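Our packing bench is getting a robot. What happens to the people on it?

Posted by Halyna Chornovol

I've been sorting at Marquez for 11 years (small parts, mixed bins, all by hand) and in March they're starting a Plimik cell two benches down. My lead says no jobs go, but I'd be "tending" it. Has anybody done that?

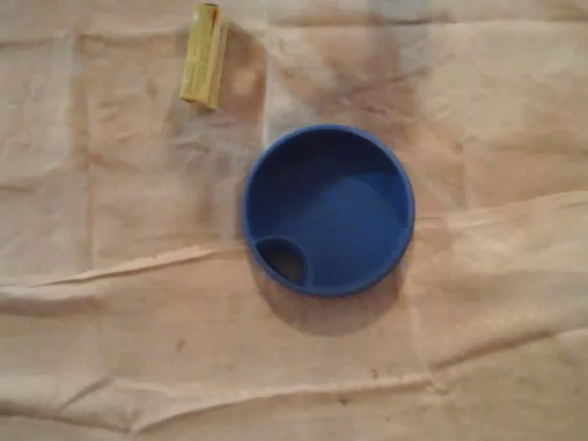
My big worry is the boredom, and whether my hours shrink. I like having my hands busy!

Fiifi Arthur

We went through this. What my day looks like now:

- Mornings I set out the parts and watch the first picks.
- Then I clear faults, almost 80 on a bad Friday.

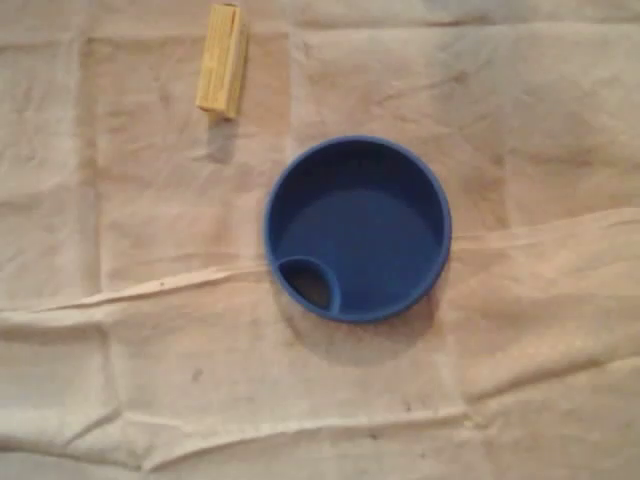 - Afternoons I do the odd orders it can't handle.

Hours stayed the same. Ask for the training in writing, though, and ask who covers your breaks.
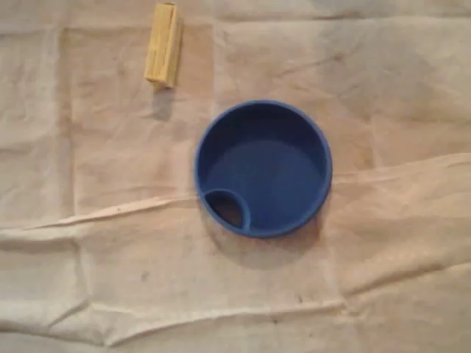 Pay is the thing I'd push on. I got 2 grades up, but only after I showed them how much I was fixing. Stuff like a wrinkled cloth under the parts, or a blue lid lying near a little block, you learn to notice all that, and it's a skill. Get it in your job description!

Aurora Azevedo

depends on your boss tbh

Comments

Vinzenz B.: Same at Skirkirer, my wrists feel way better.

Ursina Nägeli: Breaks!! Yes, ask about breaks.

Related

Can I refuse to train on a new machine?
Moving from line work to maintenance
Prerkar shift swaps, how do they work?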